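Sundside Bathroom Tasks: data card

Version: Puvo 2, April 2025
Maintainers: Nicanor Toledo, Américo Bragança
Size: 1,415 episodes, up to 60 seconds each
Licence: research use, see LICENCE.txt

What this is

Recordings of a humanoid robot doing household jobs in a bathroom set. The tasks are brushing the toilet, wiping the basin, emptying the bin and closing the lid. Episodes were collected at Titurton under the working rules below. If you add episodes, follow the same rules or put yours in a separate folder.

Working rules

1. Support lines stay attached whenever the legs are powered. Check both ends before the first episode of a session.
2. Two people per session. One operates, the other holds the stop button and does nothing else.
3. Nobody steps inside the taped area until the operator has called "off" and the stop holder has repeated it.
4. Trailing cables are checked before each episode. If a foot lands on one, stop and mark the episode as failed.
5. Walking speed is capped at 30 per cent of the controller's maximum in this room, and arm speed at 70 per cent.
6. No cleaning products. Plain water only, and the floor is dried between episodes.
7. Brushes used for the toilet tasks are never used on the basin. They are kept in separate tubs.

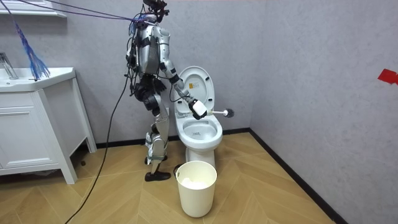

Toilet brushing task: brush held in the gripper, lid and seat up.

Labelling

Each episode has one of three labels: done, failed or stopped. "Stopped" means that a person ended it for safety, whatever the robot was doing at the time. Please don't relabel a stopped episode as failed, even when it would have failed anyway. We count stops separately in the safety log.

A brush dropped and picked up again by the robot is still "done". A brush handed back by a person is "failed".

Known problems

Wrist force readings are missing from the earliest Villa sessions. These episodes are listed in missing_force.txt and should be left out of any contact work.

The room layout hardly changes, so don't expect a model trained on this set alone to cope with other bathrooms.

Changes

Puvo 2 adds the bin task and rewrites rule 3. Puvo 1 episodes are included with their old labels. The next release is planned for July.

Send corrections to Américo with the episode number in the subject line.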